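A Morning at the Jomgate Weather Station Open Day

The weather station on the hill above Jomgate opened its doors on Wednesday, and I drove up for the morning session. The forecast had called for freezing drizzle before nine. It held off, though the access road had been salted and the lower parking lot was closed. Visitors were sent to the field behind the Mazurek feed store and walked up from there.

Tours left on the hour with 23 people in each. Ours began outside at the instrument plot, a fenced square of short grass with the rain gauge, the thermometer shelter and the snow board. The snow board is a white-painted sheet of plywood set level on the ground. An observer measures the new snow on it with a ruler, writes the number down and wipes it clean. Most of the questions from our group were about this board. People wanted to know why the official total never matches what they shovel at home. The answer was mostly wind. Driveways near a fence or a garage collect drifts, and the plot was placed where drifting is light.

The station sits at 428 feet, high enough that it often gets snow while the town gets rain. Our guide said a winter advisory for the county can mean two quite different evenings depending on which side of the Zodov bridge you live on.

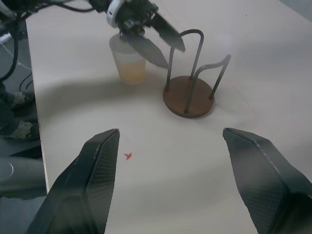

Inside, the forecast room was smaller than I expected. Two desks face the window and a third has the radio equipment. We were shown the morning's radar loop and how the line between rain and sleet is worked out from surface reports, many of them phoned in by residents. The station would like more of those reports, especially from the east side, and there was a sign-up sheet by the door.

The balloon launch was at 11. It was over quickly – the balloon went up through the low cloud in less than a minute, and we went back in to watch the readings arrive on a screen. Temperature rose with height for the first stretch, then fell again. That warm layer is what turns snow into sleet or freezing rain on the way down.

The last stop was the storage shed, where the old paper charts are kept along with a retired Prestis snow gauge. The charts can be viewed by appointment.

The tour took about 2 hours and was free. Wear boots, as the path to the plot was muddy on the way back. The next open day is planned for September.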